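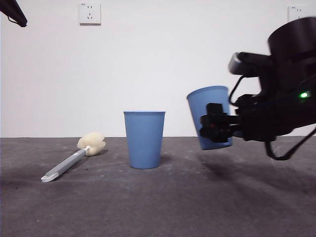 Stacked plastic cups stuck together after storage

I run the kitchen cupboard for a hall that gets let out for children's parties, and I need a reliable way of stopping plastic tumblers from jamming when they are nested. They are the light blue sort with fine vertical ribs down the sides, wider at the rim than at the base, with a slightly rolled rim. We bought 300 of them in January from Kovico and they are kept in stacks in a closed cupboard. When they come out, a good number will not separate. Pulling harder has split two of them at the lip. Warm water works on some stacks and does nothing on others. I have two points to settle: what is the correct way to part a jammed pair, and can the cups be stored nested at all, or do I have to find shelf space for them singly?

Posted by Merja Huttunen, Mar 8, 2024

Béla Vass

There are two separate causes and they need different treatment.

The first is a partial vacuum. If the cups are nested while still warm from the dishwasher, the air trapped between the two bases cools and contracts, and the outer cup is held on. The second is a plain wedge fit. A tapered cup pushed into another of the same taper grips along the whole side wall, and the shallower the taper, the harder it grips. Ribs help with the first and not much with the second, as they leave channels for air but can also lock into one another if the cups are pressed down and turned.

To part a jammed pair:

Stand the outer cup in warm water up to just below its rim. Hand-hot is enough; boiling water will distort thin plastic.

Fill the inner cup with cold water and leave both for 2 minutes.

Hold the outer cup low down, near the base, and the inner one by its rim. Draw them apart with a slight rocking movement. Do not twist ribbed cups.

If they stay put, put one drop of washing-up liquid on the joint, lay the pair on its side and roll it back and forth under your palm with light pressure. The wall flexes and the liquid works its way in. Then repeat from the start.

I suspect your warm water fails when it gets into both cups. Both then expand together and nothing is gained. It is the difference in temperature that does the work.

As for storage, nesting is acceptable if the cups are cold and fully dry. Drain them upside down on a rack overnight. Keep the stacks short — ten at most — and lay them on their sides if the shelf is deep enough, so that no weight bears on the bottom cup.

Pentti Eskola

Just tap the rim on the edge of the worktop, turn it a bit, tap again. Been doing it for years. If they split they were cheap cups to begin with.

Tiina Mustonen

I would not tap them. The rim is where they crack, and a cracked rim means the cup has to go in the bin, certainly where children are drinking from it.

Agree with Béla on drying. One addition: a strip of baking paper dropped across the mouth of each cup before the next goes in stops the walls meeting. It takes a while with 300 but the strips can be used again. We do this with the Gurkurum beakers at our nursery and have had no jams since. Check also that you have not mixed two batches. Cups that look the same size can differ slightly in taper, and an odd one in the stack will either sit high or grip tight. Sort by the mark on the base if there is one.

Merja Huttunen

Thank you. Cold water inside and warm outside freed all but four pairs, and the washing-up liquid dealt with three of those. They had been going into the cupboard straight from the machine, so I have put a note on the door about overnight draining. I will try the paper strips on one shelf first.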